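The Success Rate Is Not the Software

By Deepika Pai

I have been reading planner release notes for a long time, longer than is good for anyone, and the genre has settled into a shape. There is a paragraph about the new architecture, a paragraph about how much less tuning it needs, and then a percentage. The percentage is always high. I have stopped believing it, and I would like to explain why without being accused of hating progress, which is what happened the last time I wrote on this subject.

The case I have in front of me is Kurian, the manipulation stack that came out of Broluleck last year and has since been picked up by a surprising number of small integrators. Kurian takes a depth image, proposes grasps, checks them for collision, plans an arm motion and executes it. All of that is ordinary. What sets it apart, according to the people who sell it, is that perception and planning share one learned model, so the arm is supposed to know how sure it is about what it sees and move accordingly. The headline figure came from 3000 simulated episodes, and it is the kind of figure that ends meetings early.

I asked to run the episodes myself. To Broluleck's credit, they sent me the simulator package, the assets and the config files within the week, and most companies would have sent me a brochure.
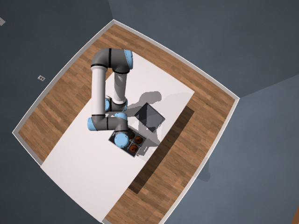

Issue 2, page 14

A good deal of my suspicion comes down to what gets counted. In the Kurian test suite an episode of the sorting task is scored as a success when the target object's center lies inside the volume of the goal container at the last time step. I found this in a scoring file that runs to fewer lines than this column. It does not ask whether the arm brushed the divider on the way in. It does not ask whether the object was let go from a sensible height, or whether the elbow swung through a region where a person might reasonably be standing. An arm that flings the thing and gets lucky scores the same as an arm that sets it down.

You can defend this. Yurani Ccori, who worked on the evaluation side at Prusska before she moved to teaching, did defend it when I complained to her. Her argument is that a loose metric applied evenly is still useful for comparing two versions of the same software. If version B puts more objects in the bin than version A under the same rule, you have learned something about B. I accept that. What I don't accept is the step where the comparison number leaves the lab, loses its rule, and turns up in a sales deck as a statement about how often the thing works.

She also told me that I was asking a simulator to be a warehouse, and that was my mistake and not the simulator's. Fair enough, though I would point out that the sales deck made the mistake first.

So I changed the scoring. I added three conditions that any shop floor manager would think of before lunch: no contact with anything except the object being moved, a release height limit, and a cap on joint speed near the container. I left the planner alone, same weights, same seeds. I ran 800 episodes, which took most of a weekend on a borrowed workstation. The number went down by a lot. I am not going to print it, for the simple reason that I would be doing what I am complaining about. My three conditions are as arbitrary as their one, and somebody would quote my figure without them.

What interested me more was how it went down. I had expected clumsy grasps. The grasps were mostly fine. The failures clustered in the last part of the motion, where the arm has to come down among other things standing close together, and the collision checker is working from a simplified shape of the hand. Kurian wraps the gripper in a single convex hull. That makes checking fast, and it also makes the hull wrong in whichever spots the real gripper has bits sticking out or gaps between parts. The planner either refuses motions that would have been safe or, after someone has shrunk the hull to stop the refusals, permits motions that aren't. The shipped config has a shrink factor in it. There is no comment beside the value and I could not find anyone who remembered choosing it.

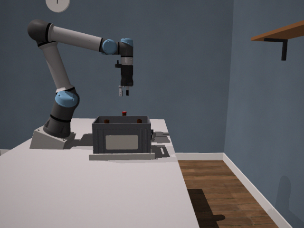
Collision geometry is dull, and I suspect that is why it gets so little attention in the talks I sit through. Nobody gives a keynote on the hull around a gripper. Yet most of the judgment in a system like this sits in such places, in a padding value or a timeout, and the learned model on top inherits every one of them. Take a crate with bottle tops showing at the opening, and a gripper hanging over it with two short fingers and a small black attachment jutting out on one side. A single convex hull swallows that attachment and fills in the gap between the fingers as well, so as far as the checker is concerned the hand is a solid lump that could never close around a red cap at all. The usual answer is to switch checking off for the target object during the final approach. Then you are descending next to the other bottles with a rule that was written for the easy case, and the shared model's famous sense of its own certainty has no say in it, as the exemption is set in a config file.

I put this to a Kurian developer on the project's public forum and got a courteous reply. The exemption is known. A finer decomposition of the hand is planned. In the meantime, users with awkward tools are encouraged to supply their own meshes. I believe all of that, and I notice that "supply your own meshes" is doing the work that the release notes said would no longer be needed. The tuning has moved. It used to be in the grasp scorer, where specialists did it, and now it's in the asset folder, where the customer does.

The competition is no better. Naleck, which takes the older approach of separate modules with plain interfaces, has a checker that handles the hand as several pieces and is slower for it. Its perception side is worse. On cluttered containers it loses track of objects that are partly behind a wall or a rim, and then plans with great care around things that aren't where it thinks they are. When Naleck fails, though, I can find out which module lied to which. I opened the logs, and there was the pose estimate, plainly off. With Kurian I had a confidence value and a trajectory, and between the two a model I could not question. I spent 2 days on one bad descent and came away with a theory.

People who like the shared model tell me this is nostalgia, that I want to read logs because I grew up reading logs. There may be something in that. But a maintenance technician with a stopped line needs an answer of some kind, and "the model was confident" won't get the line started.

None of this makes simulation a waste of effort. I could not have found the hull problem on a real arm in a weekend, and I would have broken things trying. I would only ask for some housekeeping. Print the scoring rule next to the score, in the same size type. Say which collision checks were off and during which part of the motion. Put a comment beside the shrink factor, even if the comment says that it was a guess. And publish the failed episodes along with the good ones, so that those of us who enjoy this sort of thing can go through them.

Broluleck has said it will look at the first of these for the next release. I have the current scoring file saved, and I'll be comparing the two when it arrives.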